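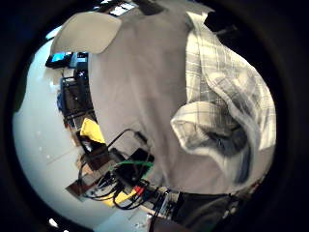

Unit 8: Layering and clothing care

Handout, P. Griffiths

Guides say a checked button-up over a plain gray T-shirt "always works." Does it? Cotton creases, and a loose overshirt bunches wherever the arm bends.

Edwards claims steaming fixes this for a full day. I doubt it, and the chapter reports no test.

For September: wear two layers, note where folds form by noon, and bring your notes. Don't copy the Arkeo chart. It never says which fabrics were used.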